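Quiénes somos

Claslow es un centro privado de educación infantil y psicomotricidad con dos sedes, Park y Ernstead. Desde su fundación, la institución orienta su labor al desarrollo de la motricidad fina, la atención y el lenguaje en los primeros años, mediante el trabajo con objetos sencillos y de uso cotidiano.

En el presente curso atendemos a 323 familias. El inventario de material manipulativo, compartido por ambas sedes, comprende 1.262 piezas, que se revisan todos los años en junio.

Nuestra mesa de clasificación

La actividad de clasificación ocupa un lugar central en el programa. Se desarrolla sobre una mesa blanca y despejada, con pocos elementos: platos de plástico de colores lisos, cubos de espuma naranja y pelotas de tenis. El alumno reconoce cada objeto por su forma y su color, y decide a qué plato corresponde. Un cubo en el plato azul y otro todavía fuera de él bastan para iniciar una conversación sobre lo que es igual y lo que es distinto.
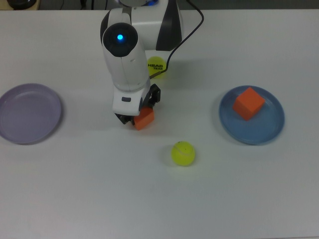 El método Skatthorpe

Skatthorpe es el nombre de nuestro programa propio de juego ordenado. Se organiza en 3 niveles y cada sesión reúne a un máximo de seis alumnos por mesa.

En el primer nivel se trabaja la separación por color. En el segundo se incorporan la forma y la textura, con la espuma y el fieltro como materiales de referencia. El tercero introduce el apilado y el equilibrio: los cubos de espuma, blandos y ligeros, admiten posiciones inclinadas y obligan a observar el apoyo antes de retirar la mano.

Dos cubos reunidos en el plato azul, uno sobre otro, forman una torre pequeña e irregular. El plato lavanda permanece vacío y las pelotas siguen sobre la mesa, a la espera de que se acuerde su lugar.
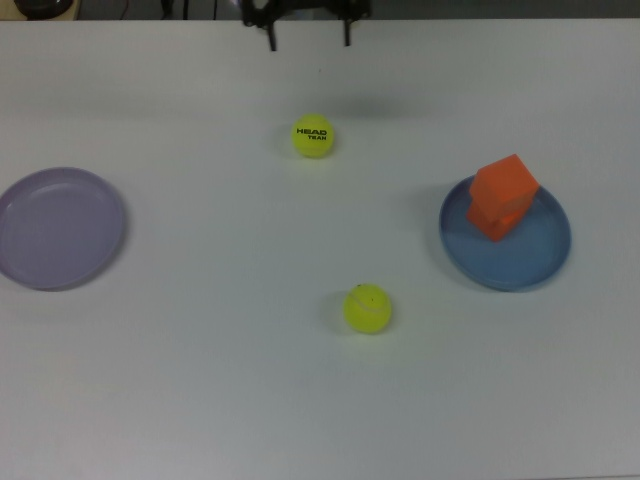
La recogida forma parte de la sesión y se evalúa con el mismo criterio que el resto de la actividad. Los platos se guardan apilados, los cubos en su caja y las pelotas en una bolsa de tela.

Admisión y visitas

Las solicitudes de plaza se tramitan en la secretaría de la sede de Park. Las familias interesadas pueden visitar ambas sedes previa petición de cita y consultar en ellas el proyecto educativo completo.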